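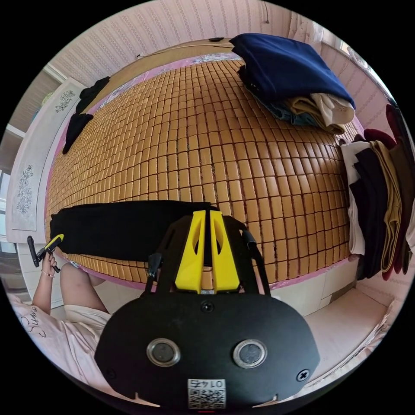 Where does folding happen in a home with no laundry room? In most of the households we studied, it happens on the bed, usually in the room where the clothes will be put away.

4.2 Folding surfaces

The 30 households in Treltham kept a laundry diary for one month, and together they logged 2,086 folded items. Beds came first as a folding surface in every age group, ahead of sofas and dining tables. Participants gave the same few grounds for the choice: a bed is large, it is clean, and it stands close to the closet. Two of them added that a made bed left them no excuse to stop halfway, as the pile had to be gone by night.

The bed covering mattered more than we expected. Figure 3 shows a double bed with a bamboo tile mat over it, with a stack of folded clothes at the upper right and a folded black garment lying across the lower part. Users of such mats told us that they liked a firm, flat surface for pressing out sleeves. Those who folded on a thick comforter – a common habit in January – more often said that stacks leaned or slid.

Sorting was less uniform. Some participants made one stack per person, others one per drawer, and a few kept dark items apart until the end. Ansah and Gazi coded the diary entries separately and settled differences by discussion. Stack height was not recorded, which limits what can be said about how piles are carried afterward.

Figure 3. Folded clothes on a bed covered with a bamboo tile mat.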